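Speaker notes: Kostel wrist kit, supplier review session
Presenter: Macarena Farías

Slide 4. What is on offer
Zurkis is offering the Kostel kit as a package: gripper, wrist camera, mounting plate and a support contract for 12 months. Installation is quoted separately. Please refer cost questions to Lemlem Gashaw, who holds the current price sheet.

Slide 5. Basket handling
State the task plainly. The arm approaches a lined storage basket on carpet and is to take it by a handle. Point out that the two handles differ: one lies flat along the rim, the other is a thin loop that reaches out over the carpet. Both are black, and the loop has little contrast with the dark gray floor.
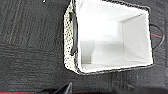 Slide 6. Findings to date
Our team logged 1143 attempts across 3 sites. Abrehet Gudeta will present the results by site — do not anticipate her figures. Two concerns may be raised at this point: bright linings wash out in the wrist view, and the fingers take up part of the lower view at close range. Zurkis has received both in writing.

Slide 7. Decision requested
Approval to extend the trial at Jasau by some six weeks. Allow time for questions, then hand over to Feven Ejigu.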